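Mamer Building, second floor – electrical and fire walk-through
Sep 22, 2024. Checked by Orest Demchenko

Exit signs lit: OK
Extinguisher, hall: OK, tag current
Extinguisher, kitchen: tag expired in August, replace
Stair door closes on its own: NO – sticks at the latch
Panel clearance: OK 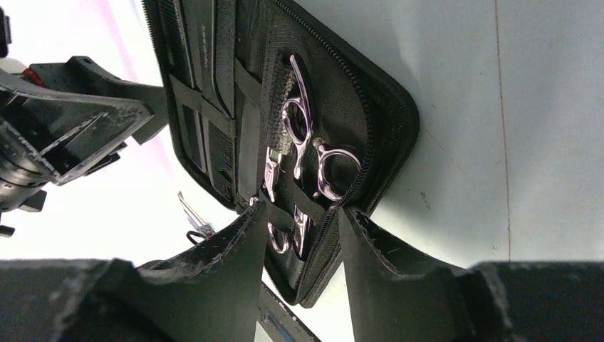

Paavo Heinonen: The stair door was planed last year and it still sticks. I'd replace the closer this time.

Closer added to the work order. The old one is a Drerer and parts are hard to get.

Smoke detectors: OK, 2 batteries changed
Power strips: one plugged into another in the copy room, removed
Space heaters: none found

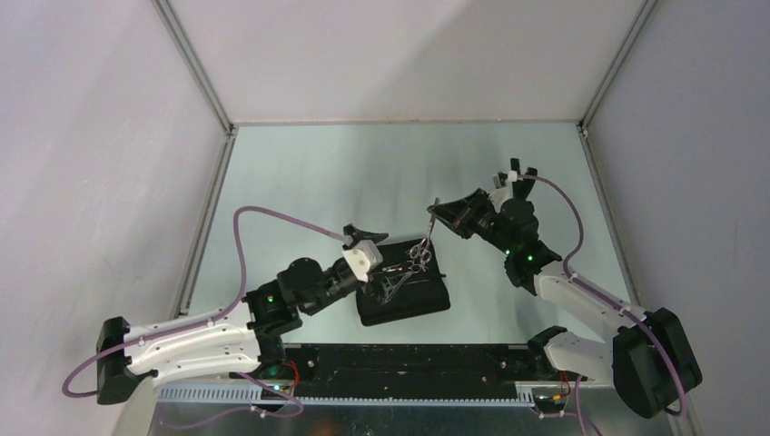
Cords on the floor need to be taped or moved before the next visit. Walkways were mostly fine, but the copy room was not. Leads that have to cross a work surface can go up and over in a wide loop, like the purple cable at the table. Recheck in 2 weeks.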